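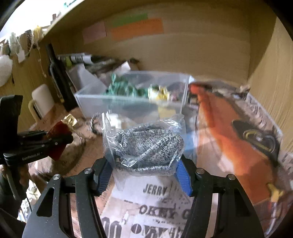 **Will the bay fit on a normal workbench?**
Any bench with 22 inches of clear depth will take it. Leave yourself room in front to stand and work, more if two of you are using it.

## Wisham Sorting Bay — kit 1241

Three-sided tabletop bay for practicing pick and place on small soft stuff. Hand-held grippers or a small arm, either is fine. Flat packed, goes together with a screwdriver. Price is $220, pickup from the Urkstead shop or we ship.

In the kit:

- back panel and two side panels, light wood grain
- 13 screws and a hex key (bag also has a spare key, keep it)
- translucent bin, open top
- roll of newspaper-print paper for the floor
- build sheet, one page, both sides

Not in the kit: grippers, arms, cameras, anything to pick up. We get asked a lot. The bay is the box and the bin.

### Putting it together

Back panel first, flat on the bench, good face down. Left side on, screws in but only half way. Right side same. Stand it up, push it square against a wall or a heavy tool box, then tighten everything. If you tighten as you go the right side ends up leaning in and you'll be taking it apart again.

Paper goes in last. Cut it a bit long and let it climb the back, don't try to crease it dead flat into the corner. Tape at the front edge only. When it tears, pull it out and roll more in. The busy print is on purpose — plain white floor is too easy on a vision model and it gets lazy. Any old newspaper will do once the roll is gone.

Bin sits toward the back. Leave it loose. We tried sticking it down on the first bay and hated it, every session wants it somewhere else.

### What to put in it

Soft, shiny, see-through, stringy. Drawstring pouches are great, cords catch on things. Knitwear in a clear bag is a good hard one becuase the film folds up and the glare moves when you do. Bracelets. Folded paper. Skip anything heavy, the floor is just your bench but the side panels don't love being hit.

Pile some of it up at the back and leave it there. A tidy bay makes for dull practice.

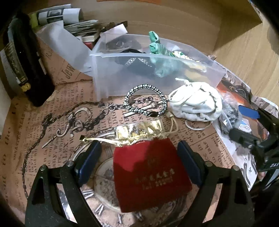
*Red pouch between the pads, gold pouch just above it. Bin behind.*

### Which grippers

Two-jaw with angled pads works best for us on cloth. Parallel jaws ok too but they want a cleaner approach from the top. If you're building your own, the Otis jaw plans (free download, same shop) are sized with this bay in mind. Print them solid, the thin infill ones cracked at the pivot on us.

Working with a second person: one from the front, one from the side. Side panels are low enough to reach over, mind your sleeve.

Arms: clamp the base to the bench, NOT to the panel. Panel will not hold it. Run it slow the first time with the bay empty and check the elbow clears the back.

### Options

**Serra side rail.** Narrow strip for the top of a side panel so you can hang tags, strings, little charms etc. Fits left or right. Screws included.

**Extra bin.** Same as the one in the kit.

**Paper refill.** Same print. Batches vary, some come out pinker than others, we can't pick for you.

### Known problems

- Back panel picks up some glare under a bright lamp. Move the lamp, or stick matte paper up.
- Early kits had the side panel holes drilled a touch high. Fixed since June. If yours is one of them tell us and we'll send a new panel, no need to return the old.
- Build sheet step four says "left" where it should say right. Reprint coming.
- Bin rim gets scuffed from metal tips. Doesn't hurt anything.

### Shipping and returns

Goes out in one flat box, two if you add the rail and a bin. Returns fine if the panels are unmarked. Paper roll we can't take back once it's open.

Stock is low on kits right now, rails are ok. Shared workshops ordering more than one, ask before you pay and we'll sort teh shipping into a single delivery.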